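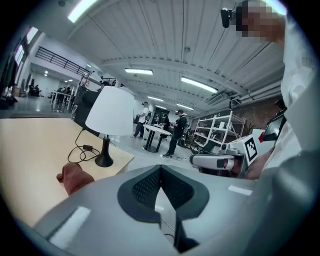 Table lamp with the white drum shade

From: Sandro Sorrentino
To: stendus-users
Date: December 21, 2020
Subject: Re: [stendus-users] index rebuild after moving the archive

Concetta Serra wrote:

> I moved my archive to a new disk and ran the rebuild with the
> default settings. It stopped at 67 percent with "table full". I
> tried again with a bigger table (-t 18) and it went through, but
> the finished index is larger than the old one, and searches for
> short words feel slower. Is the old index format still supported?
> I would like to go back to it if I can. I still have the old
> binary somewhere.
>
> Also, does anyone know if the Mazza reader can open the new
> files?

Hi Concetta,

The old format can still be read but the current version will not write it. I took the writer out in March when I changed how the word lists are stored. If you kept the old binary you can build with that and search with the new one. I do this on one machine and have had no trouble with it.

The "table full" message is my fault. The default table size was picked when my own archive was much smaller, and the program does not grow the table when it runs out. It just stops. Using -t 18 is the right thing to do for now. Going higher only costs memory.

On the size, I ran both formats over the same set of text files last night:

old format, default block: 59 MB
new format, default block: 68 MB
new format, -b 6: 67 MB

So yes, it is bigger. The extra space is mostly the position data, which the old format threw away. You need it for phrase searches. If you never search for phrases, build with -n and it will be left out. I don't have a number for that yet -- my test run was still going when I left the house.

Short words are slower because their lists are long and the new code unpacks the whole list before it looks at anything. Sadero does this better by skipping ahead in blocks. I have a half-finished patch along the same lines but it gives wrong results when a file has been deleted from the archive, so I am not going to post it. 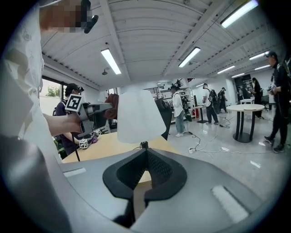 Red cloth, held over by the table

About Mazza, I don't know. It read the new files for me when they were built with -n and gave an error on the others. Somebody who uses it every day should answer that one. The Flovaveo scripts only look at the header, which has not changed, so they should keep working.

One request. If you still have the log from the run that failed, please send it to me off list. I want to see how many distinct words it had counted when it stopped.

Sandro

--
To leave this list, send a message with the word "unsubscribe" in the subject line.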